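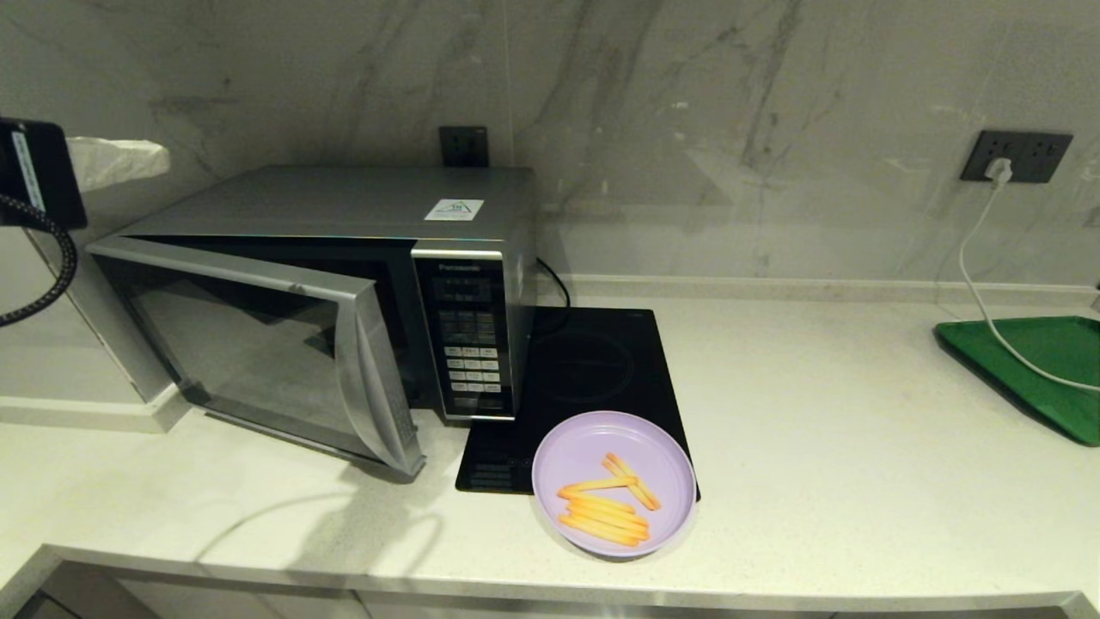 Gil-soo Yeom escreveu-me a perguntar por que motivo uma empresa que guarda cópias de segurança todas as noites ainda pode ver-se obrigada a parar durante dias depois de um ataque. A pergunta chegou em resposta ao meu texto sobre palavras-passe partilhadas e merece tratamento separado.

Tempo de leitura: 3 minutos

A existência de uma cópia de segurança e a capacidade de a repor são matérias distintas, embora a maior parte dos contratos de assistência as trate como uma só. O contrato que a Sterka mantinha com o seu prestador, a Arkeck, previa a realização diária das cópias e o envio de um relatório mensal. Nada dispunha sobre o prazo de reposição, nem sobre a ordem pela qual os sistemas deveriam regressar ao serviço.

Em fevereiro, quando os ficheiros do servidor de faturação foram cifrados, as cópias estavam íntegras. Verificou-se, contudo, que as credenciais necessárias para aceder ao repositório se encontravam guardadas no próprio servidor afetado. A recuperação dessas credenciais consumiu 3 dias. A reposição dos dados, uma vez iniciada, ficou concluída em menos de uma tarde.

Acompanhei o processo a título de consultor externo e transcrevo, com autorização da empresa, as medidas que foram adotadas em seguida:

- As credenciais do repositório passaram a constar de um envelope selado, depositado em cofre, com registo de abertura.
- Uma das cópias é mantida fora da rede e conservada por 90 dias.
- O contrato com a Arkeck passou a fixar um prazo máximo de reposição para a faturação e outro para o correio eletrónico.
- Realiza-se um ensaio de reposição em cada trimestre, com ata assinada pelo responsável do serviço.

O último ponto foi o mais discutido. Shinji Takeda considerava o ensaio trimestral excessivo para uma empresa daquela dimensão — a Sterka tem mais de 700 clientes ativos, mas apenas dois servidores — e propunha um exercício anual. Prevaleceu a periodicidade mais curta. No primeiro ensaio, feito ao início da manhã, faltava a licença do programa de gestão, que ninguém havia incluído no inventário. Foi acrescentada no mesmo dia.

Quanto ao pedido de resgate, a administração decidiu não responder. Não pretendo retirar daí uma regra geral. Conheço casos em que a decisão foi outra, tomada por pessoas sensatas e com pouco tempo. Entendo, no entanto, que a comunicação às autoridades deve ser feita em qualquer das hipóteses, e que o aviso aos clientes não deve aguardar pelo fim da investigação. A Sterka enviou o seu na mesma noite, em quatro parágrafos, com indicação dos dados que poderiam ter sido consultados.

Ficou por resolver a questão dos computadores portáteis, que não estão abrangidos pelas cópias noturnas. Ayodele Olatunji elaborou uma proposta, cujo custo está ainda em apreciação. Voltarei ao assunto quando houver decisão.

Artigos recentes

Palavras-passe partilhadas: um hábito dispendioso
A migração do correio da Ernelano
Notas sobre o inventário de licenças
Hellström: leitura de um contrato de alojamento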